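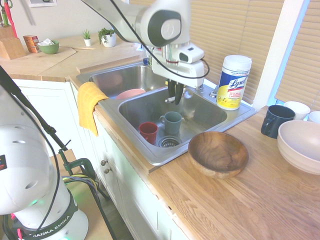
Chapter 4
Waste Water in the Home

4.1 Scope of the chapter

Waste water leaves a dwelling by gravity. The designer's task is to give each pipe enough fall to carry solids and enough air to keep the traps sealed. This chapter deals with sinks, basins and baths. Soil pipes are covered in Chapter 5.

A trap is a bend that holds water and so blocks foul air from the drain. The depth of water held is called the seal. It may be lost by suction, by evaporation or by back pressure. The worked problems use the plan of a terraced house in Clistside, drawn by Ming-te Chow (see page 214).

The outlet of a kitchen sink is normally fitted with a strainer, which holds back food scraps before they reach the trap. 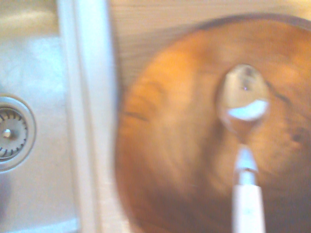

4.2 Terms used

Fall: the drop in level of a pipe over a given length.
Branch: a pipe joining one fitting to the stack.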